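Cell 3 notebook, the two-arm kitchen bench
24 Oct 2024

Gripper day again. I came in meaning to finish the cable tidy and instead spent the whole morning chasing the right arm, so the cable tidy is still sitting on the list where it's been since September.

What happened: the right hand was closing fine and opening short. You'd tell it to open all the way and it would stop a little early, no fault, no warning, just a lazy-looking hand. The left one was perfect on the same command. I swapped the two gripper cables at the Brondeo box and the fault stayed on the right, so it's the hand or its settings and the cables are off the hook (I was so sure it was the cables!).

Took the cover off. One of the finger screws had backed out enough to rub on the inside of the shell. Cleaned it up, new dab of threadlocker, back in. I left it alone over lunch to cure and did the wrist bolts on the left arm while I waited. They were all snug. Wiped down the left wrist too, it had picked up that gray dust we get from the pad.

Put the right hand back together and it still opened short. Less short, but short. Then I remembered we'd reloaded the Cletis settings after the power cut, and sure enough the open limit for the right hand had gone back to the old number, 88, when both hands should be on 200. Typed it in, saved it, power cycled, checked it was still there after the restart. It was. Ran the open/close loop 818 times while I answered email and listened for the rubbing noise. Nothing. Very happy with that.

So two faults on one hand, and I would have stopped at the first one if I hadn't bothered to rerun the check. Note to whoever does this next: look at the limits BEFORE you get the screwdriver out, it takes a minute.

Then the sim side. Grutus keeps its own copy of the hand settings and of course it still had the old limit as well. Changed it there, reloaded the countertop layout with the cardboard tray and the cutting board, and parked both arms over the counter to see that the poses came up sane. The right hand comes in over the board with its three fingers a bit apart, and the left one sits closed at the tips and pointed up the counter. I like that as a start pose, plenty of clear marble between the tray, the board and the plate. The left arm does pass right over the big plate, so if anybody writes a routine that starts by going for the plate, back the arm off first.

Still to do:
Cable tidy (yes, I know)
Order more finger screws from Després, we have 3 left in the drawer
Put a copy of the good settings file on the shared drive with a name a human can read
Same loop test on the left hand, it hasn't had a long run since the new pads went on
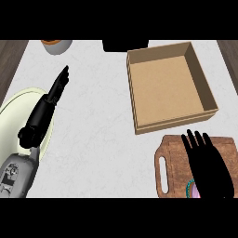 I'm leaving the bench powered down tonight with the e-stop in. When you bring it up, home the left arm first and let it finish before you touch the right. If the right hand opens short again, write down the limit it shows before you change anything, I want to know if the save didn't stick.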